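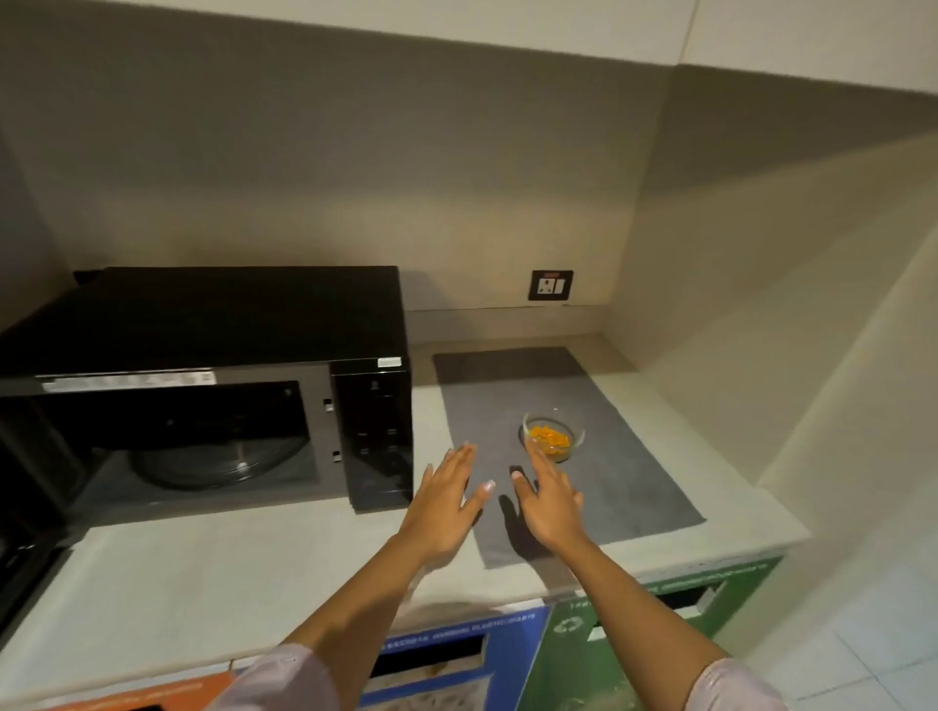

캐주얼 요리 게임에서 대기 타이머는 조리 시간을 흉내 내는 장치인 동시에 플레이어의 주의를 여러 작업에 나누어 배치하게 만드는 장치이다. 본 절에서는 안드로이드용 요리 게임 Wokano의 타이머 표시 방식을 바꾸었을 때 작업 전환의 순서와 오조작의 빈도가 어떻게 달라지는지를 다룬다. 선행 연구는 대체로 타이머의 길이에 관심을 두었고, 타이머가 걸린 기구의 상태가 화면에서 어떻게 읽히는가는 부수적인 문제로 취급하였다. 그러나 실제 주방 기구의 상태는 숫자 없이도 읽히는 경우가 많다. 그림 1의 전자레인지는 문이 열려 있고 안쪽의 둥근 유리 회전판이 보이므로, 조작부의 버튼을 읽지 않아도 지금 가열 중이 아니라는 것을 알 수 있다. 본 연구에서는 이러한 형태 단서를 게임 내 기구에 적용한 조건과 숫자 타이머만 제시한 조건을 구분하여 비교하였다.

## 3.1 실험용 빌드

실험에는 Wokano의 공개 버전에서 광고, 결제, 친구 초대 기능을 제거한 별도의 빌드를 사용하였다. 빌드는 Bristhorpe 스튜디오가 제공한 소스에 기반하며, 스테이지 구성과 주문 생성 규칙은 공개 버전과 동일하게 유지하였다. 다만 공개 버전에서는 이전 스테이지의 성적에 따라 손님의 인내 시간이 조정되는데, 참가자 사이의 조건을 맞추기 위해 이 조정 기능을 껐다. 생명 수 제한도 해제하였다. 생명이 소진되면 세션이 중단되고, 중단 이후의 행동이 학습 효과인지 휴식 효과인지 분리하기 어렵기 때문이다.

표시 방식은 4개 조건으로 나누었다. 첫째는 숫자 조건으로, 기구 위에 남은 시간이 초 단위로 표시된다. 둘째는 막대 조건으로, 같은 정보를 줄어드는 막대로 나타낸다. 셋째는 형태 조건으로, 숫자나 막대 없이 기구의 그림만 바뀐다. 조리가 끝나면 오븐과 전자레인지는 문이 열린 그림으로, 냄비는 뚜껑이 비스듬히 놓인 그림으로 교체된다. 넷째는 혼합 조건으로, 막대와 형태 변화를 함께 제시한다. 어느 조건에서도 완료 알림음은 재생하지 않았다. 예비 실험에서 알림음이 켜진 경우 화면 표시의 차이가 거의 드러나지 않았으므로, 소리의 영향은 별도의 과제로 남겨 두었다.

형태 조건의 그림은 두 차례 수정되었다. 초기 그림에서는 열린 문이 옆 칸의 기구를 가려 터치 영역이 겹쳤고, 참가자가 완성된 요리를 꺼내려다 옆 기구를 누르는 일이 잦았다. 수정본에서는 문이 열리는 각도를 줄이고 터치 영역을 기구의 몸체로 한정하였다. 이하의 결과는 모두 수정본에서 얻은 것이다.

## 3.2 참가자와 절차

참가자는 55명이며, 모두 평소 스마트폰으로 게임을 하지만 Wokano를 해 본 적은 없다고 응답하였다. 모집은 Flumthorpe 캠퍼스의 게시판과 온라인 공지를 통해 이루어졌다. 조건은 참가자 내 변인으로 두었고, 제시 순서는 무작위로 정하였다. 각 조건에 앞서 짧은 연습 스테이지를 두었으며, 연습 구간의 기록은 분석에 포함하지 않았다.

참가자는 동일한 기종의 단말기를 세로로 들고 앉은 자세에서 게임을 진행하였다. 화면 밝기는 고정하였고, 시스템 알림은 차단하였다. 진행자는 조작법에 관한 질문에만 답하고 전략에 관한 조언은 하지 않았다. 모든 조건을 마친 뒤에는 반구조화 면담을 실시하여, 어느 기구를 먼저 확인했는지와 그 이유를 물었다. 면담 녹취의 분류 기준은 Mhairi Mackay가 작성하였고, 연구자 두 명이 같은 기준을 독립적으로 적용한 뒤 불일치 항목을 협의하여 확정하였다.

## 3.3 기록과 변수

터치 입력과 기구의 상태 변화는 로그 수집 도구인 Rothe로 기록하였다. 각 이벤트에는 단말기의 단조 시계를 기준으로 한 시각, 대상 기구의 식별자, 당시 진행 중이던 타이머의 목록이 포함된다. 로그는 단말기에 먼저 저장되고 세션이 끝난 뒤 서버로 전송되므로, 네트워크 지연은 시각 기록에 영향을 주지 않는다.

주요 종속 변수는 회수 지연, 조기 터치, 전환 순서이다. 회수 지연은 조리가 완료된 시점부터 참가자가 해당 기구를 처음 터치한 시점까지의 시간으로 정의하였다. 조기 터치는 조리가 끝나지 않은 기구를 누른 경우를 가리키며, 같은 기구를 1000밀리초 이내에 반복해서 누른 경우는 한 번으로 처리하였다. 전환 순서는 연속한 두 터치의 대상 기구를 쌍으로 묶어 얻었다.

본 분석에 앞서 로그에서 이벤트 1000건을 무작위로 추출하여 화면 녹화와 대조하였다. 어긋난 항목은 대부분 손가락을 화면에 댄 채 다른 기구로 미끄러뜨린 경우였다. 이러한 입력은 게임 안에서 취소로 처리되지만 로그에는 시작 지점의 터치로 남는다. 해당 유형을 걸러 내는 규칙을 추가한 뒤 전체 로그를 다시 처리하였다.

## 3.4 결과

회수 지연은 혼합 조건에서 가장 짧았고 숫자 조건에서 가장 길었다. 막대 조건과 형태 조건 사이에서는 일관된 차이가 나타나지 않았다. 동시에 작동하는 기구가 적은 초반 스테이지에서는 조건 간 차이 자체가 작았으며, 기구가 늘어나는 후반 스테이지에서 숫자 조건의 지연이 두드러지게 증가하였다. 여러 숫자를 차례로 읽어야 하는 부담이 기구의 수와 함께 커진 결과로 해석할 수 있다.

조기 터치는 다른 양상을 보였다. 형태 조건의 참가자는 완료 전의 기구를 자주 눌렀는데, 특히 조리 시간이 긴 메뉴에서 그러하였다. 면담에서는 기구가 멈춘 것인지 아직 작동 중인지 알기 어려웠다는 응답이 많았다. 완료 상태는 그림의 변화로 분명히 드러나지만, 진행 중인 상태에는 얼마나 남았는지를 알려 주는 단서가 없었기 때문이다. 숫자 조건에서는 조기 터치가 드물었고, 발생하더라도 남은 시간이 매우 짧은 순간에 집중되었다.

전환 순서에서는 숫자 조건의 참가자가 화면 왼쪽에서 오른쪽으로 기구를 훑는 경향을 보였다. 남은 시간이 더 짧은 기구가 오른쪽에 있어도 왼쪽 기구를 먼저 처리하는 사례가 반복되었다. 형태 조건과 혼합 조건에서는 이러한 방향성이 약해지고, 방금 상태가 바뀐 기구로 바로 이동하는 전환이 늘었다. 다만 본 실험의 빌드에서는 조리대의 배치가 고정되어 있어, 왼쪽에 놓인 기구의 종류가 순서에 영향을 주었을 가능성을 배제할 수 없다.

## 3.5 해석상의 제한

실험용 빌드에는 보상형 광고와 시간 단축 아이템이 없다. 공개 버전의 플레이어는 타이머를 기다리는 대신 아이템을 사용할 수 있으므로, 여기에서 측정한 회수 지연을 실제 이용 환경에 그대로 옮기기는 어렵다. 생명 수 제한을 해제한 점도 조기 터치를 늘리는 방향으로 작용했을 수 있다. 실패의 대가가 작으면 확인 삼아 눌러 보는 행동이 쉬워진다.

단말기의 크기 역시 통제 변수로만 다루었다. 화면이 작아지면 기구의 그림도 함께 축소되며, 열린 문과 닫힌 문의 차이는 숫자보다 먼저 식별하기 어려워질 수 있다. 반대로 태블릿에서는 시선의 이동 거리가 길어져 숫자 조건의 부담이 더 커질 것으로 예상된다. 후속 실험은 9월에 시작하며, 화면 크기와 조리대 배치를 독립 변인으로 추가하고 알림음의 유무를 함께 조작한다. 로그 형식은 본 실험과 동일하게 유지하되, 손가락을 미끄러뜨린 입력은 수집 단계에서 별도의 이벤트로 구분하여 기록한다.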